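Communiqué de presse
18/01/20

La ligue Asach dévoile le décor de son gala de mars, et c'est moi qui m'y colle

Bonjour à toutes et à tous !

Je m'appelle Rajitha Kanagaratnam, je dessine les décors de la ligue de catch Asach depuis 7 ans, et d'habitude on me demande surtout de me taire jusqu'au soir du spectacle. Cette fois, la direction m'a laissé les clés du communiqué (ils vont peut-être le regretter), alors j'en profite pour tout vous raconter moi-même.

Le grand gala de printemps aura donc lieu en mars, à la halle d'Irnthorpe. Ceux qui nous suivent connaissent l'endroit : c'est là qu'on avait monté notre tout premier ring, avec des rideaux de théâtre prêtés et une rampe qui grinçait tellement qu'on entendait les catcheurs arriver avant leur musique. J'avais très envie d'y retourner. La halle a gardé ses grandes verrières, ses poutrelles rivetées, son horloge au fond, et pendant des années on a tout caché derrière des tissus noirs. Quel gâchis, quand on y pense !

Alors voilà : cette année, on ne cache plus rien. Le décor s'appelle Bromomby, du nom de l'ancien quartier des filatures juste derrière la halle, et il prolonge l'architecture du bâtiment. La rampe d'entrée fera 30 mètres de long, bordée d'arches métalliques qui reprennent la courbe des verrières. Au bout, une façade de brique avec une porte à double battant, et au-dessus une roue qui tourne pour de vrai. J'ai dû me battre pour la roue. Le régisseur voulait la projeter sur écran, moi je voulais entendre le moteur, on s'est fâchés deux jours et puis il est venu la voir dans l'atelier. Elle reste.

Côté lumière, 90 projecteurs, presque tous placés à l'extérieur des verrières, pour que la salle paraisse éclairée par une fin d'après-midi un peu poussiéreuse. Chaque entrée aura sa couleur. Celle de Fakir, notre champion en titre, sera dans un vert très sombre, et je n'en dis pas plus parce qu'il m'a fait promettre (et qu'il fait deux têtes de plus que moi). Son adversaire du soir sera annoncé par la ligue dans un prochain communiqué. Non, je ne sais pas qui c'est. Oui, on me l'a déjà demandé au marché.

Le ring change aussi un peu de place. On le décale vers l'horloge, ce qui rapproche les gradins du côté est et nous fait gagner 50 places assises. Elles seront vendues au même tarif que les autres, j'y tenais. Pour les habitués du côté ouest, pas de panique, vous gardez vos rangées et vous aurez en plus la meilleure vue sur la rampe !
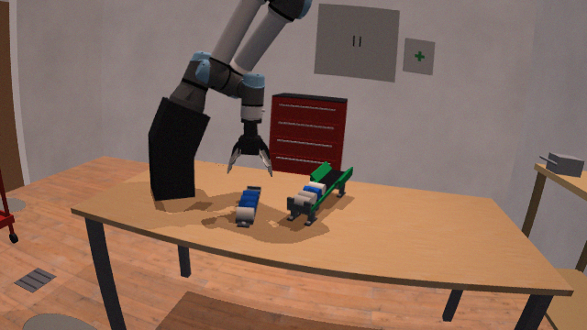 Pour les dessins, je suis partie de vieux plans du quartier que j'ai recopiés à la main, et j'ai longtemps hésité sur la brique. Rouge vif, ça faisait jouet. Trop brune, elle disparaissait sous les projecteurs. On est finalement arrivés à un rouge tirant sur la rouille, peint en trois couches, avec des joints assez larges pour se lire depuis le dernier rang. L'équipe peinture m'en veut encore pour les joints.

La billetterie est ouverte au guichet de la halle d'Irnthorpe et sur le site de la ligue. Les portes ouvriront une heure avant le premier combat, venez tôt si vous voulez voir la roue se mettre en marche. Les enfants pourront remonter la rampe avant le spectacle, accompagnés d'un adulte, avec la musique d'entrée de leur choix.

Les journalistes qui souhaitent visiter l'atelier pendant le montage peuvent écrire au service de presse d'Asach en précisant « décor Bromomby » dans l'objet. Prévoyez des chaussures qui ne craignent pas la peinture.

Rajitha Kanagaratnam
Décoratrice, ligue Asach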